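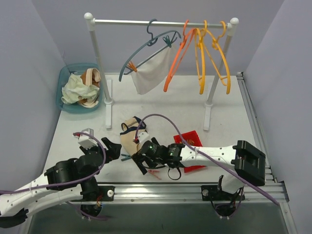
22nd August
Putdale lab, bench 2. Entry by Leandro Cuesta.

Purpose of this session: to compare two ways of cutting the hanging demonstrations into training segments for the bimanual policy. The task is unchanged. The arms take a garment, place it against a hanger on the small rack and fasten it with the colored clips.

Data. The set now holds 1012 teleoperated episodes, all recorded on this bench. The January episodes were left out, as they used the earlier gripper fingers and the wrist calibration does not carry over.

Method A (baseline, Vimora branch). Each episode is treated as one sequence, with a single instruction for the whole task. Action chunks are drawn uniformly over time.

Method B (Miranda branch). Each episode is divided at gripper events into 4 phases: pick up, present to hanger, clip, release. Each phase has its own instruction, and chunks are drawn evenly across phases. Segmentation of the full set gave 2346 usable segments. Episodes in which a phase boundary could not be found were kept whole in A and dropped from B, so the two training sets are not identical. This should be stated wherever the comparison is reported.

Both policies were trained on Baris overnight with the same seed and the same number of steps.

Observations. Policy A reaches the garment reliably but tends to stay there. One arm holds the lower edge of the cloth against the table while the other waits open above it, and neither commits to the next motion. The long pauses in the demonstrations are the likely source, as the operators often stopped at this point to look for a clip.

Policy B leaves the table sooner and brings the garment to the rack with less hesitation. Its weak point is the clip phase. It closes on the clip too near the hinge, and the clip then turns in the jaws. Garments with a contrasting trim seem easier for both policies than plain white cloth, but the trials were not arranged to test this and no claim should be made from them.

Conclusion for now: phase sampling helps with the transition from table to rack. Its effect on clipping is undecided.

To do:
Retrain A with idle steps removed - without this control the result could be a matter of pauses alone.
Review the dropped episodes by hand and restore any with a clear boundary.
Fix the starting position of the clip tray in the reset procedure. Operators have been placing it by eye.
Check the right wrist cable for slack before the next run.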